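Silviu Cârstea wrote:
> Anyone tried the Tradlow regulator on thin stainless? I get colour at the seam whatever I do.

Yes, and I love it! Silviu, drop your argon to 5 litres and swap to a gas lens before you touch the amps. I ran 23 test coupons on the weekend and the last batch came out straw-coloured, right to the end of the seam (grinning like a kid here).

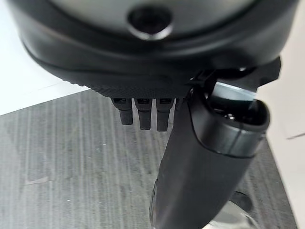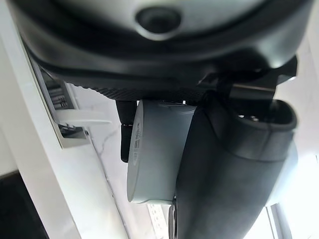

Back purging is my next job, and Darius Moldovan has offered me his old Sadora kit. I want a handwheel for the purge valve that I can turn with gloves on, with a fine diagonal knurl like the band under the grey housing in both photos. Has anyone cut one that fine on a small lathe?

Irina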